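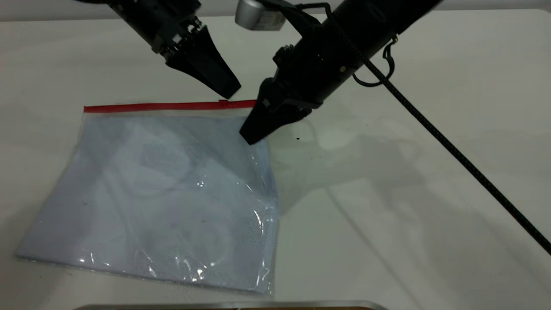
*Two black robot arms over a white tabletop.*

January 15, 2019

I finished Langlois on the weekend. Ten episodes, and I watched the last four in one sitting, so the back half is a bit of a blur and I may have some details in the wrong order. Mild spoilers up to episode 6, none after that.

The setup is simple enough. Colette Chevalier is a notary in a small river town called Stastov. She inherits her old boss's practice and finds a drawer of wills that were signed and never lodged. The first one she opens belongs to a man she saw at the bakery that morning, and the date of death is already filled in. He dies on that date. So does the next one.

It sounds like a show you've seen before, and the first episode plays like one. There's a lot of walking down corridors with a torch. My sister gave up there. I nearly did too, but it was forty degrees outside and I wasn't going anywhere.

Episode 2 is where it settles down. Colette stops being frightened of the drawer and starts being practical about it. She makes a calendar. She visits people on made-up errands and tries to work out whether they'd want to know. There's a long scene in a kitchen with a woman who is podding peas and clearly understands why Colette has come, and neither of them says it. I rewound that one.

Corentin Roussel is the brother of the dead boss. He turns up in the third episode wanting his share of the building, and I assumed he was the villain. He's more of a nuisance. He eats her food, he sleeps in the file room, and he's the only other person who can read the wills — to everybody else they're blank pages. The two of them bicker about parking for most of an episode and I'd have happily watched more of it.

What I didn't like was the Wesura business. Wesura is the insurance company that wants to buy the drawer, or what's in it, and every time their people arrive the show turns into something louder and cheaper. Their regional manager, Elon, wears the same grey coat indoors and out and speaks in threats. I can see why an insurer would want a list like that, and it's a good idea for a plot. It just needed somebody ordinary in the job. The car chase in episode 6 goes for far too long and ends at the same bridge it started from.

The music is mostly one piano and I got sick of it. The subtitles were good apart from a patch in episode 4 where two people talking over each other were given the same line.

I looked at the comments after the finale and they were split, with 67 of them on the last episode alone when I read it, half of those arguing over whether the bakery man's will had been signed with his own hand. I thought it was clear, but I also thought the boss was alive until episode 5, so don't go by me.

A second season is meant to start filming in July. I'd watch it if they drop the insurance people and keep the file room. My sister has agreed to try episode 2 if I tell her what happened in the first one, and I'm bringing it over on a stick when I return her esky.

Next on the list is the baking competition everyone at work has already finished.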